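Wood counters: drying, wiping and oiling
Revised Oct 12, 2023, P. Sima

Applies to oiled wood counters with a block or strip pattern. Lacquered tops are covered on the laminate and lacquer sheet and should not be oiled.

## Daily wiping

1. Clear the counter completely. Moving items from side to side leaves a ring of crumbs where each one stood.
2. Wipe along the grain with a wrung-out cloth and a drop of dish soap. On tops with alternating light and dark wood, the dark strips hide grease, so wipe the full length even if only one end looks soiled.
3. Go over the surface a second time with clean water.
4. Dry immediately with a separate cloth. Water left standing at a glue line will lift the grain.

Scouring pads, bleach and undiluted vinegar are not suitable. For a stuck-on residue, lay a damp cloth over it for 11 minutes, then lift it with a plastic scraper held flat.

## Using a towel as a drying station

A folded terry towel takes up less room than a rack and can be put in the wash with the dishcloths. Fold it to a rectangle in at least four layers and set it at the end of the counter away from the stove. Produce goes on the towel. Metal can drain in the sink first and be dried by hand.

- Peppers: rinse whole, shake, and lay on one side. Water collects around the stem, so turn once after a few minutes.
- Leafy herbs: spread in one layer and cover with a second towel.
- Root vegetables: scrub and drain in a colander before they reach the towel. Grit works into terry and scratches the oil finish later.
- Forks and other flatware: dry by hand, tines included, and put away.
- Stainless pans and bowls: dry inside and out. Pay attention to the rolled rim, where water sits and later runs down onto the wood. 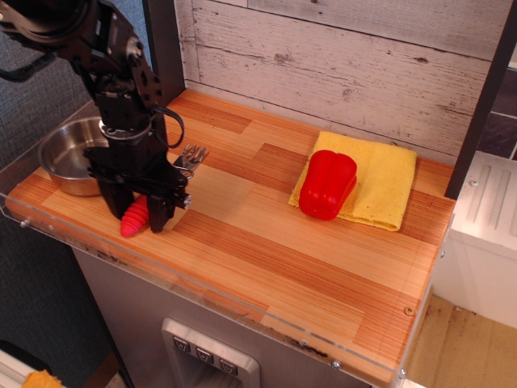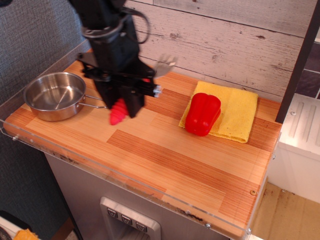 *Yellow terry towel, folded, with a red bell pepper on it.*

## Replacing the towel

Change the towel when the underside feels damp. Lift it by two corners and check the wood below. A darker rectangle means moisture has gone through; leave that area uncovered overnight and do not oil it until the color matches the rest.

Dark specks on a light towel are usually lint or pepper and will shake out. Specks that remain after a wash at the hottest setting the label allows are more likely mildew, and the towel should be moved to the rag bin. Fabric softener reduces absorbency and should be left out of the load.

## Oiling

Test first: place a few drops of water on the surface. If they bead, no oil is needed. If they flatten and darken the wood, oil that evening.

1. Let the counter dry for 14 hours after the last wet cleaning.
2. Sand raised grain lightly by hand, with the grain, and vacuum the dust.
3. Apply food-safe mineral oil with a lint-free cloth. A counter of average size in this house takes 70 ml per coat.
4. Wait 13 minutes, then wipe off everything that has not soaked in. Oil left on the surface turns tacky and holds dust.
5. Keep towels, pans and produce off the wood until the next morning.

I have used Clanier oil and Drerkia oil on the same top. Clanier is thinner and needs a second coat at the front edge. Drerkia takes longer to wipe off.

## Edges and screw holes

Where a rim or strip is screwed to the edge of a counter, crumbs and water collect in the joint. Run a dry, soft toothbrush along it once a week. Check the screws twice a year and tighten by hand only; a power driver strips the hole. Open holes in the top should be plugged or sealed with a little oil on a cotton swab at each oiling.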